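Re: [handhelds] Grip width drifting on second unit

Bakari Muli wrote:
> Unit 14 lost its zero again after 400 cycles.
> Is anyone else seeing this, or is it only ours?

Same fault at Ellwood. Ours read closed with the fingers still apart, and we had to drop the whole December batch. 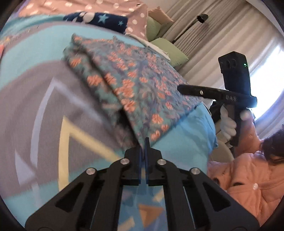

The cause for us was a pivot screw backing out, which let the linkage slip. Check all of them – on the gripper over the blue sheet you can see four silver heads across the plates. We now put thread lock on each one and re-zero every 500 cycles. Until yours is done I would leave it out of use.

Muthoni Makokha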